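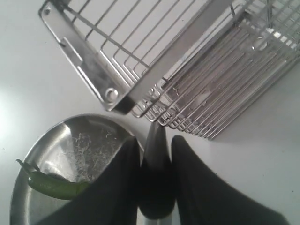 Nudlow asked whether the rack could stay on the bench permanently, or whether it had to be put away between services. It may stay out. The Orkeck draining rack is supplied as a free-standing unit for benchtop use and requires no fixing to the wall or splashback.

Orkeck Wire Draining Rack
Stock code 1158-D
Category: Kitchen and servery, benchtop equipment
Page updated 2020-03-05

General
The rack is intended for air-drying plates, bowls, shallow pans and lids in staff kitchens, community halls and school canteens. It is constructed of stainless steel wire, with a flat stainless steel plate at the side secured by screw and bolt. Upright wire dividers form slots for plates. Bowls and pans should be placed rim down on the open part of the grid so that water does not collect in them.

The rack is not supplied with a drip tray. Where it is to stand on a bench away from the sink, a tray or absorbent mat should be ordered separately.

Loading
The maximum evenly distributed load is 13 kg. Cast iron cookware and full-size gastronorm pans are not to be placed on the rack. Heavier items should be set down first, near the side plate, and glassware kept clear of the dividers.

Cleaning and care
Wash the rack weekly in warm water with a mild detergent, using a soft nylon brush along the wires and at the bent ends, where residue and scale gather first. Rinse and dry with a clean tea towel. In districts with hard or bore water, cleaning twice weekly is advised.

Small brown specks may appear on the wire ends after extended service. Light surface marks can generally be treated with a non-abrasive stainless steel cleaner worked in the direction of the wire. Steel wool, chlorine bleach and scouring powders must not be used. A rack on which the surface is pitted, or on which a weld has parted, is to be withdrawn and reported to the stores office.

Bolts at the side plate should be checked for tightness each October, when the annual kitchen inspection takes place.

Ordering
Racks are held at the Nirumdale store and issued singly or in cartons of 36. Replacement bolts and screws are available under the same stock code with the suffix S. Sites in the Hoàng catering program should order through their program coordinator and quote the site number on the requisition.

Standard delivery from Nirumdale is on the fortnightly run. Carton orders are delivered to the loading dock only.

Related items
Drip tray, benchtop
Cutlery drainer, stainless steel
Nylon brush, long handle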